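Notebook, March 2, 2020
Travel medical kits, field trip to Rakititz in May

Went through the contents list for the traveller kits again. The Ceder pouch holds 12 items, the Morelli pouch 9. Neither includes oral rehydration salts, so these go in separately. Thermometer strips are out; they read low in humid air. 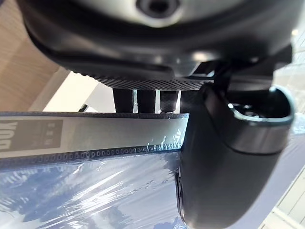 Antihistamines stay in their original blister packs with the pharmacy label attached. Border staff at Rakititz may ask for the prescription -- carry a paper copy, generic names only.

Storage trial: Staltska cold sleeve, gel pack from the freezer, logger inside. Stayed under 10 degrees for 9 hours.

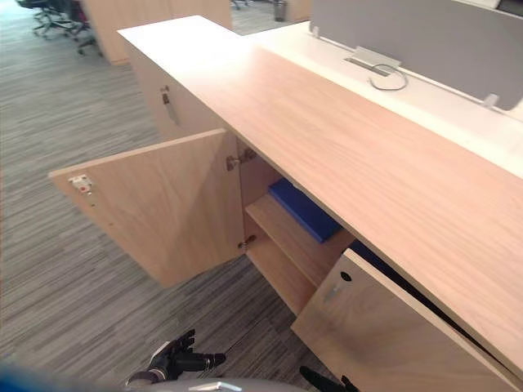
Does the sleeve need to travel in hand luggage? Anything temperature-sensitive goes in the cabin, sleeve included. The hold can drop below freezing and insulin does not recover from that.

Nearest clinic with X-ray is 77 km from the guest house, by a road with no night bus. Need the evacuation clause in the insurance read properly before we book.

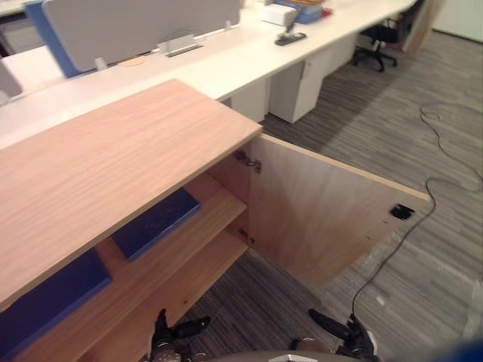
Comment from the May group: the clinic wanted cash up front last time and would not look at the insurance card. Keep the itemized receipt, stamped, or the claim gets bounced.

Added to the list: small notes in local currency, sealed bag for receipts. Still to do -- repeat the logger run with the sleeve half full.
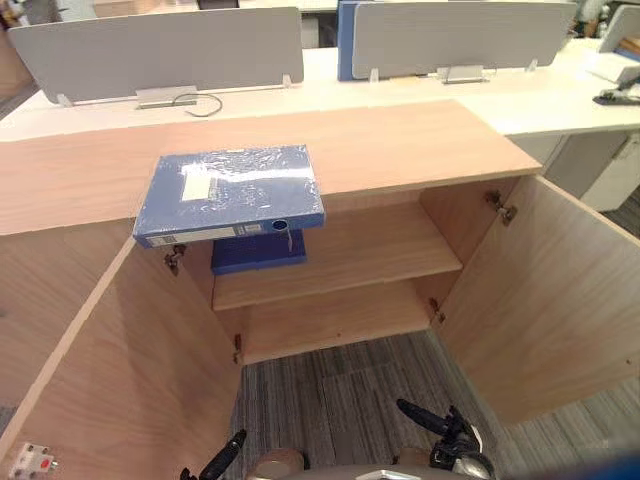 Cabinet, both doors open.

Back to top | Contact | © 2020 Workshop notes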